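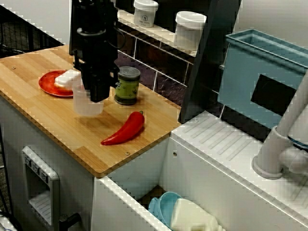
The play kitchen has a dull reputation among people who design furniture. It is small, it is sold on price, and it is usually replaced by a bicycle. Dede Gbeho has spent 20 years on the category, first as a joiner and later as a product engineer at Rovby, and she regards the worktop as the part most often done badly.

"Manufacturers spend on the faucet," she says. "The child spends the day on the counter."

A printed film over fiberboard is the low-cost option. It looks correct in the store and fails at the front edge, where plates are dragged and cans are dropped. Once the film lifts, moisture gets into the board and the edge swells. Solid strip wood costs more and moves with the seasons, so it has to be fixed with screws in slightly oversized holes. Gbeho prefers the screw heads left exposed. Plugs look neater, but a parent with a screwdriver can then no longer remove the top for sanding.

Rovby's bench test for worktops runs to 2715 drops of a weighted can from a fixed height. Gbeho passes a top if the dents can be sanded out by hand. Flotis, a smaller firm, uses a sliding test instead - a loaded plate pushed back and forth across the grain - and the two methods do not always agree on the same sample.

Accessories follow their own logic. A cup should be light enough to knock over without consequence. Translucent plastic hides scratches better than clear. Red is the strongest seller for plates and for vegetables, and a chili pepper is a useful shape because the curve keeps it from rolling far. Cans are harder to get right: a metal lid needs a rolled rim, and a paper label needs a varnish that survives wiping.

The backsplash is mostly decoration, although dark tile with light grout hides marks well. A shelf above it has a practical purpose. Tubs stored there stay off the counter, and the working area remains clear for the two or three things in use.

Gbeho's own test kitchen dates from a December trade fair. The top has been sanded twice and oiled once. She has 41 grams of screws left over from the original kit, in a jar, and has yet to need one.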